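4.3 Recording a demonstration with the hand-held gripper

This section covers recording soft-goods tasks (towels, pillowcases, small blankets) with the Lekex hand-held gripper. For teaching over the remote link, go to section 5.

Before you start

Charge the gripper to at least 40 percent. Pair it with the Plendar recorder as described in 4.1 and check that the recorder shows READY. Roll up long or loose sleeves.

Recording

1. Lay the item out near the middle of the work surface. On a bed, leave other bedding where it normally goes. The policy needs to see ordinary rooms.

2. Hold the gripper still over the item until the recorder beeps. This sets the start pose.

3. Start the recording from the recorder, then move in at an even pace. Keep the wrist as level as you can.

4. Close the pads on the cloth and wait one full second before lifting. Take enough fabric that the pads hold a bunch of it — a single thin layer tends to slide out.

5. Carry out the task. Use the gripper only. Do not smooth or straighten the cloth with your free hand, as the robot has no way to copy that step.

6. Open the pads fully, back away 200 mm and hold still until the second beep.

7. Press Keep or Discard on the recorder. If you dropped the item and picked it up again, press Keep and set the Recovery tag.

Repeat until you have 29 kept demonstrations of the task. Change the starting position of the item each time.

CAUTION: Keep fingers clear of the jaw while the pads are closing.

CAUTION: Do not pull hard on a cloth that has caught on a zipper or bed frame. Open the pads first.

Note: Demonstrations shorter than 11 seconds are marked Short and left out of training. To include them, change the limit under Settings > Filters.

Note: Striped or patterned cloth is fine and needs no special setting. For very dark cloth, turn on a room light and run the exposure check again (4.2).

Towel held between the pads, ready for step 5: 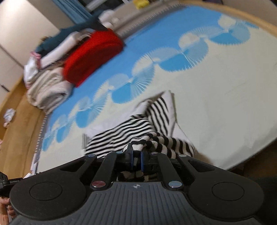

Page last changed: 9/7/21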